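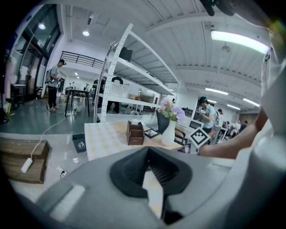 The Fesetance hand gripper at the flower table, Saturday session.

Review: Fesetance hand-held gripper, one term in a student robotics club
By Iraís Carrillo

Our club bought two of these in the fall to collect demonstrations for the spring project, which is a table-tidying task. Students hold the gripper, do the job by hand, and the recordings go into training. I run the Saturday sessions and I have used both units every week up to May, so this covers a full term of wear.

What we paid
The kit was $800 with the case, one set of finger pads and the mount. A second set of pads was $57, and you will want it. Shipping took longer than promised and the printed manual was for an older version. The one on the Drundodero site is correct.

Setup
The first unit took an afternoon. The second took less than an hour. Most of the first afternoon went to calibration, which uses a printed marker card. We keep ours on the end of the tabletop, next to the vases. The card that ships in the case is thin and curls, so we printed our own on heavier stock.

The software ran on both club laptops. It refused to see the gripper through one brand of USB hub and worked fine through another. I never found out why.

In use
The black rubber finger pads are the best part. They have a ribbed inner slot, and they hold on to small vases and boxes without much squeezing. Thin flat things are harder. A picture frame lying face up on the table defeated most of the students until one of them started dragging it to the edge first. That is now how we teach it.

The body is bulky. Adults get used to it. Our younger members need two hands after a while, and we limit turns to 16 recordings before the gripper goes to the next person. The trigger spring on unit two is noticeably stiffer than on unit one. Bandel, who handled our order, offered an exchange, but it would have meant three weeks without it during the busiest part of the project, so we kept it.

Reflections were a problem. Our room has a shiny floor, tall windows and strip lights, and tracking dropped out more often when the students pointed the gripper low. Covering the tabletop with a light patterned surface helped. We also stopped recording at the window end before noon.

Recording
We set a goal of 2000 usable recordings and reached it with two sessions to spare. The review screen lets you delete a bad take right away, and the students learned to do it without being asked. File names are long and cannot be changed in the software. One of the older students wrote a script to rename them, and we share it with the club at Tapia, who use the same kit.

Battery life is fine for a morning. It is not enough for a full day. Charging is slow, and you cannot record while the unit is plugged in.

Wear
One finger pad split along the base in the ninth week. Replacing it took a few minutes and the supplied hex key. The body on unit one has been dropped twice and still works, with a scuff on one corner. The strap broke early on both units. We use bicycle straps now.

Complaints
The case has no space for spare pads. The status light is hard to read under bright ceiling lights. The trigger makes a click that is picked up if you record sound, so we turned sound off.

Who should buy it
A club with a real project and an adult who can give up an afternoon for calibration will get good use out of it. For a single class unit of two or three weeks, I would borrow one. We plan to buy a third next year if the price stays where it is.

Rating: 4 out of 5. I would have given the full 5 with a better strap and a charger that lets you keep working.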